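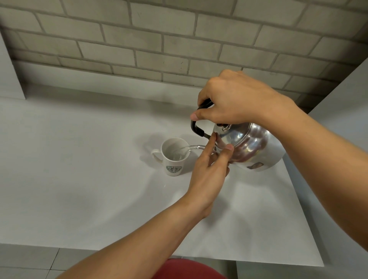 Can a machine make a cup of tea in an ordinary kitchen yet? It can do most of the steps on a good day, in a kitchen it has met before, with someone standing close enough to grab the mug.

That was the question on the agenda, and that was where the room had landed by the end of the evening. What follows is how we got there.

## Vodton Home Machines Group – Minutes

**Date:** 2025-02-02
**Place:** back room at Krūmiņa, Vodton
**Minutes taken by:** the secretary

### 1. Last meeting's minutes

Accepted with one fix. The towel folding demo was listed as "finished." The machine got the towel into a shape, and the member who brought the video would like it recorded as "folded once, then unfolded again by the same machine." Fixed.

### 2. Report on the Vunico open day

Two members went and came back full of it. Vunico builds arms for small shops and has started trying them on home chores. The visitors were let in close and allowed to ask anything, and they asked plenty!

Shelf restocking is the strong one. Boxes and cans go from a cart to a shelf all afternoon, and when a can tips over the arm sees it and stands it back up. Both members thought this was ready for a real shop floor at night, when there are no customers reaching in. Bags of chips are a different story. The arm either crushes the bag or lets it slide, and the staff were open about it.

Wiping a counter went well too, as long as nothing was on the counter. With dishes out, the arm wiped neat circles around them and left the crumbs that were up against the plates. One of our two visitors pointed out that this is how most teenagers do it, and asked for that to be in the minutes.

Loading a dishwasher got a long write-up in the visitors' notes, which are in the shared folder. Short version: plates good, bowls fair, anything with a long handle still a puzzle.

A member asked how much of the open day was rehearsed. The visitors said the shelf was the same shelf all day and the cans were the same cans. They had asked to swap in a can from a bag of their own groceries and Vunico said yes right away. The arm picked it up on the second try. General approval of Vunico for saying yes.

### 3. Main topic: the kettle and the mug

Our choice of chore for this season. The case for it was made last fall and still holds up: everybody does it, it's over quickly, and a wrong move shows right away on the counter.

We started with the grip. A small kettle with an arched handle looks like an easy thing to pick up, and for a hand it is. A person takes hold of the loop wherever it happens to be, feels the weight in the first instant of the lift, and tightens or loosens without a thought. A gripper with flat fingers can pinch the same loop and hold on fine while everything is level. Tilt it, and the kettle wants to swing under the pinch, so the water arrives somewhere the planner didn't expect. 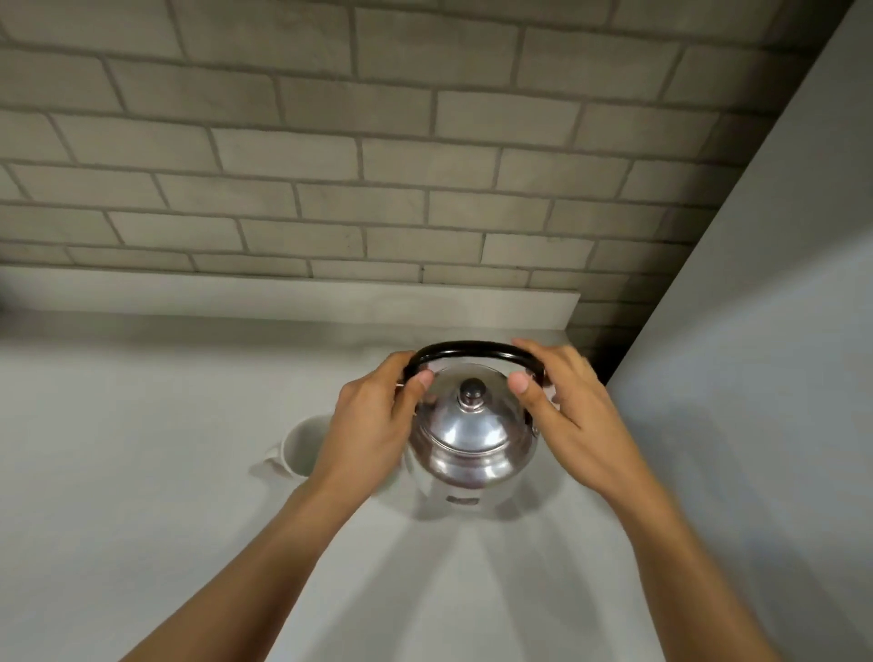 Which brought us to whether the answer is a better hand or a second arm. The room split nicely on this one.

The better-hand side said a kettle is made for one hand, and a machine that needs two arms for it will need two arms for everything, which doubles the price and fills the kitchen. They'd like to see more work on soft finger pads and on sensing slip. One of them has been reading up on slip sensors all winter and is bringing a few notes next time.

The second-arm side said people use two hands on kettles all the time, even light ones. One hand carries, the other settles the body and keeps the spout pointed where it should be. They argued that a steadying touch is a cheap trick for a machine to borrow: the second arm doesn't have to grip at all, it only has to lean. This got a lot of nods. The open worry is heat, and the answer offered was that a rubber fingertip minds a hot kettle a good deal less than we do – fair point, though someone should check what the rubber is rated for.

We then went through the pour itself. Points raised, in the order they came up:

- Clear water is hard to see. Several members have tried with cheap depth cameras, which tend to look straight through a thin stream or get lost in it. Weight is the better clue. A small scale under the mug would tell the machine nearly all it needs, and it was agreed that putting a scale under the mug is allowed under our rules, so long as it's written down.
- Shiny kettles are hard too. A polished body reflects the room and the arm itself. One member wrapped theirs in matte tape and got much steadier tracking, which some felt was cheating. Left open.
- Knowing when to stop. People slow down near the top without being told. The machines we've seen tend to pour at one speed and then quit, and the last bit runs on after the tilt comes back.
- Lids. A loose lid can drop forward on a steep tilt. None of the setups described tonight would notice.
- Putting the kettle down again. Easy to forget, and the source of the loudest noise in our own tests.

### 4. Prurine results

Prurine is our own practice program, the one that runs pours on a laptop before we try them on hardware. The member who looks after it reported 2,761 simulated pours since the group last met. The big news is that it now tilts the kettle along a curve that keeps the spout tip nearly still over the rim, where before the tip wandered as the body rotated. Everyone who has fought with this was very pleased. There was clapping.

On the real arm, cold water only, the new curve was tried in 6 sessions. The early ones were damp. The later ones were good enough that the member poured a glass for the cat's bowl and was happy to report it. No hot water until the rules in item 5 are settled.

A question from the floor: does it work with a different kettle? Not yet. The curve depends on where the spout sits compared to the handle, and that has to be measured by hand for each one. A newer member offered to write something that works it out from a few photos. Offer taken up on the spot, with thanks.

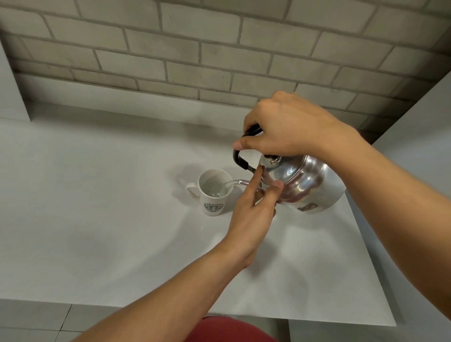 *Kettle tilted to the mug, right hand on the handle, left hand steadying the body.*

### 5. Rules for hot water

Draft read out and talked over. Agreed so far:

- Cold water first, every session, even if it worked last time.
- Stop button within reach of a person who isn't also holding the laptop.
- Mug on a tray with a lip.
- No pouring toward the side where people stand.

Not agreed: a top temperature. Some want to stay at warm-tap level through spring. Others feel that tea at that temperature is an insult to tea. To be brought back next time with a proposal in writing.

### 6. So, are they ready?

We went around the table and each member gave a view on chores in general. Restocking shelves with boxes and cans: ready, or so close that the difference is mostly price. Floors: ready for years, apart from stairs and socks. Wiping: ready for an empty counter. Pouring: lovely to watch when it works, and a season or so of our own effort away from something we'd leave running with a guest in the room. Laundry: still the mountain, and several people are itching to have a go at it.

The mood was very good. A year back this same talk was mostly about whether the arm could find the mug at all.

### 7. Actions

- Secretary to write to Vunico with thanks and ask if they'd lend us a pair of soft finger pads.
- Prurine keeper to post the new tilt curve, with notes on how to measure a kettle.
- Newer member to start on the photo measuring tool.
- Second-arm side to bring a leaning demo, cold water, any kettle.
- Everyone to read the hot water draft and mark it up.

### 8. Next meeting

April, back room at Krūmiņa again, same start time. Bring towels.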